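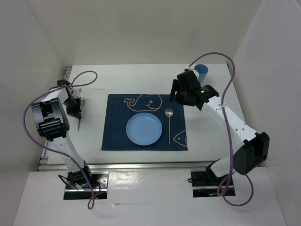

Slide 7. Place setting: mat, plate, spoon, cup.

Speaker notes — Jastent table-setting session, 19 Mar 2021

Start with the mat. Navy fabric, stitched parallel to the borders, whale along the far edge, fish at the lower right. The mat sets the working area for everything else, so it goes down first and gets squared to the table.

Plate next. Light blue, narrow raised rim. On this slide it sits slightly right of the middle of the mat, directly below the whale. Ask the room whether they would shift it left. Allow 3 minutes, then move on.

Spoon to the right of the plate, bowl away from the diner, handle toward the diner. Mention that the Vieira handout gives the same order.

Cup: far right corner of the table, open end up. Culluria prefers it closer to the plate for small children. Covorero leaves it at the corner to keep the reach clear of the spoon. Present both, recommend neither — the comparison is on slide 16.

Point out the loose thread at the lower left corner of the mat. Trim it, do not pull it. Stitching repairs are covered in the April session.

If asked about forks: outside the scope of this part. Refer to the handout.

Next slide: clearing order, starting with the cup.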